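Work, Automation and the People Doing It
Handout for session 6
Roos Dierckx

Hello again, everybody. I promised I'd write up last time's discussion in something better than the arrows I drew on the board, so you've got that plus the reading notes for the next session, all in one go. Print it if you like paper. I do.

1. Where we'd got to

We ended on the Staltby packing hall, and I want to start there again as a few of you came up to me afterward and said you didn't quite buy it. Good! I wasn't sure I bought it either the first time I read the case.

Quick recap for those who missed it. Staltby ran a packing hall with 61 people on the floor. They brought in automated lines over one summer, and the plan on paper said which tasks would go to the machines and which would stay with people. Taping boxes: machine. Stacking flat goods: machine. Anything soft, or floppy, or that had to look nice when the customer opened it: people. The plan treated every job as a bag of tasks you could tip out on a table and sort into two piles.

What the folks on the floor told the interviewers was messier. The taping had been the boring part, yes, but it was also when you rested your eyes and talked to your neighbor. Take it away and what's left is eight hours of the fiddly stuff. Several of them said they went home more tired than before, even though on paper they were doing less. Hang on to that, it comes back in section 4.

2. The work before the machine can work

Most of the stuff written about automation starts on the day the machine arrives. I'd like us to back up a bit and ask who did the work that made the machine possible, and what that work is like as a job.

For a long time the answer was engineers, plus a technician who walked the arm through its positions and saved each one. That's still how it goes in plenty of plants. But with handling tasks (folding, tidying, putting a thing next to another thing) you can't write down every position, as a cloth never lands the same way two times running. So a newer kind of job has turned up, where a person does the task by hand while holding the same sort of gripper the robot will use, and the movements get recorded. You do it, and do it again, and the machine learns from the pile. 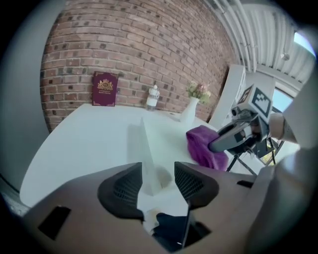 Fig. 1. Cloth handling with hand-held grippers. The patterned cube on top is a marker used for tracking.

Look at what the gripper takes away from you. If you've ever folded laundry you know that most of it happens in the fingertips — you feel the edge of the fabric, you pinch, you slide along it. With two stiff fingers you've lost nearly all of that. People who are new to it usually describe it as folding with oven mitts on, or with salad tongs, and then after a while they stop noticing. That shift is what I'd like you to think about, and it has a name in the reading (re-skilling through constraint, chapter 2, I know, it's a mouthful).

So is it skilled work? The job ads tend to say no experience needed, and that's true in the sense that you can start today. But ask anyone who reviews the recordings and they'll tell you they can pick out the good operators right away. The good ones don't rush, they don't wiggle, and they approach an object as if they'd already decided what to do with it. That sounds like skill to me. Whether it's paid like skill is another matter, and we'll get into an argument about that in class, I hope.

A few terms you'll need, so let's get them straight.

Operator. The person doing the task with the grippers. Some firms say demonstrator, some say collector. I use operator as that's what Gkikas uses in the course reader.

Episode. One complete go at the task, from start to finish. Operators count their day in episodes the way a picker counts in items.

Reset. Putting everything back so the next episode can begin. Messing up the cloth, moving the vase, whatever it is. Pay attention to this one. In the Narkholm diaries resets eat up a huge part of the day, and for a good while they weren't counted as output at all.

Quota. The number of good episodes expected in a shift. "Good" is doing a lot of work in that sentence, and who gets to decide it matters more than the number does.

3. The Narkholm diaries

This is your main reading. Narkholm asked its operators to keep a short work diary, a few lines at the end of each shift, and the collection we have runs to 1437 entries. Please don't read them all. Read the 13 I've marked in the reader and then dip into any others that catch your eye.

What I love about them is how plain they are. You won't find big statements about the future of labor. You'll find wrists. You'll find somebody who is very pleased with a new chair, and somebody else who is very annoyed about where the power strip is. One operator writes for a whole week about a table that's a bit too low, and you can follow the story from "noticed it" to "asked about it" to "brought a cushion" to "table's been raised, hooray." I think that tells you more about the workplace than the management summary does.

Three things I'd like you to look for as you read. First, bodies: where does it hurt, and when does it stop? Second, pace: who sets it, and does the writer ever get to slow down? Third, and this is the one students skip, boredom. It's all over the diaries and it's hardly ever called by its name. People write that the day was "long" or "samey," or they write about lunch.

There's an entry from June that I read aloud in class every year. The writer has been doing table tasks all day and says that at home she caught herself lining up the salt and pepper before picking them up, squared off neatly, the way you would for an episode. She finds it funny. I find it funny too, and a little bit alarming, and I'd like to hear which way you lean.

Setups differ a lot from place to place, by the way, and the diaries assume you know what one looks like. Some operators stand, some sit. Some use one gripper and some use a pair, with cables trailing off them or without. Keep a seated, two-handed setup in your head when you read the entries on shoulders. 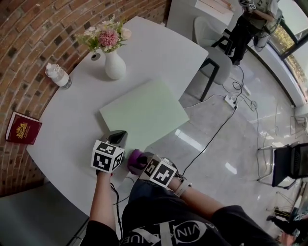 WHAT CHANGES FOR PEOPLE

4. Four kinds of change

I've sorted the main points from our readings so far under four headings. They overlap, so don't get too attached to them.

Change in content. What do you do all day? At Staltby the easy tasks went and the hard ones stayed, and the day got denser. At Narkholm a whole new job showed up, made of ordinary tasks done in an unusual way. Same technology trend, very different days.

Change in who's watching. In a packing hall you were supervised by a person who walked past now and then. An operator's movements are the product, so every one of them is recorded, and that's simply what the job is. Some diary writers forget about it within days. Others never do. One writes that she misses being able to do something badly when it doesn't matter — I've underlined that in my copy.

Change in knowledge. Who knows how the work is done, and where does that knowledge sit? Brernimell (the second short text in the reader) takes a hard line. The argument is that recording skilled movement moves knowledge out of the worker and into something the firm owns, and that a one-off hourly wage is a poor price for it. You may think that's too gloomy. If so, come with a counterargument, and please make it better than "but they agreed to it."

Change in relationships. Back to the Staltby folks and their taping. When a slow, easy task disappears, the chatting that lived inside it goes too. With operators it depends a lot on the room. Put several people in one space and they swap tips, gripe and help each other with a stuck cable. Put each of them in a separate booth and the diaries get noticeably shorter. Roughly a third of the entries mention a coworker at all, and nearly all of those come from the shared rooms.

5. To do before next session

Read the marked Narkholm entries and the Brernimell text. Skim Gkikas, chapter 2, for the bits on skill.

Then try this at home. Get a pair of kitchen tongs for each hand (borrow some, don't buy them) and fold one dish towel. Do it ten times. Write half a page on what changed between the first and the last: your speed, your posture, your mood, whether you started caring. I don't mind if your folding is awful. Mine was. I had a towel on the floor more often than on the table for the first few tries, and then I got oddly competitive with myself.

Bring the half page with you. We'll put them side by side with the diary entries and see whether you complain about the same things.

Written work on this block is due 7th November, by email or in my mailbox. Pick one of these to write on:

Should resets count toward a quota? Argue from the diaries, and use at least 2 entries that disagree with you.

Compare the Staltby packers and the Narkholm operators on one of the four kinds of change. Just one, please, and go deep.

What would a fair deal look like for someone whose recorded movements will be used long after they've left the job? You can write it as an essay or as a draft contract with comments in the margin.

If you've worked in a warehouse, a kitchen, a laundry or anywhere else where your hands were the main tool, you're very welcome to use that. Just say so at the top so I know how to read it. Office hours are the same as always, and the door sticks, so give it a push.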